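4.2 Reading the gas meter module

Before you start, close the supply valve and wait 2 minutes.

1. Hold the Perkulance module against the meter face until it clicks.
2. Press the side key once. The display shows the meter number.
3. Enter site code 2095 and press the key again. 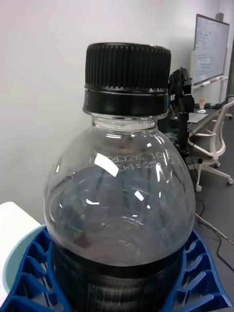

Clear bottle with black screw cap; code printed on the shoulder.

Note: Readings are sent to the supplier overnight. If E149 appears, repeat step 2.

Caution: Do not open the valve while the display is flashing. If you smell gas, leave the building and call your supplier.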